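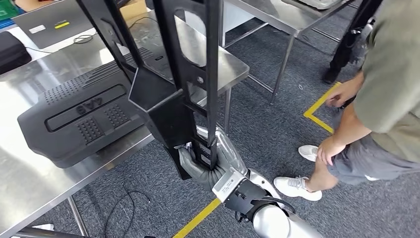
Figure 3. A gray-gloved robot hand holding a tall black plastic frame beside a stainless steel work table.

4.2 What the dice log told me

I ran Dilden as a play-by-post dungeon crawl for two tables, and I kept every roll. That came to 3,000 entries, which I sorted by hand over a very long November (I do not recommend this!). Burgi Rainer ran the second table and sent me her notes in a format I can only call creative, so a few of the tags are my best guess.

The thing I wanted to know was simple. When a game gives players a push-your-luck reroll, do they use it when the odds are good, or when the story feels tense? At my table, 68 rerolls came in fights and 69 came in talking scenes, and I was honestly expecting fights to win by a mile. Players kept burning their luck on bluffing a toll keeper or calming a goat.

Burgi thinks this is down to the Andska rule, where a failed social roll closes off that character for the whole session. I half agree. Losing hit points in Dilden is cheap, you just sleep it off, but losing the toll keeper means walking around the mountain. I'd still like to see the same log from a group playing with the rule switched off, and with a game master who isn't me, as I do funny voices and people like to hear more of them.

The tag list we used is in Appendix B.

Related papers
Sikside: Slow Combat in Fast Groups
Kováčik and the Shared Map
Reading Andska as a Solo Game

Contact the author | Back to top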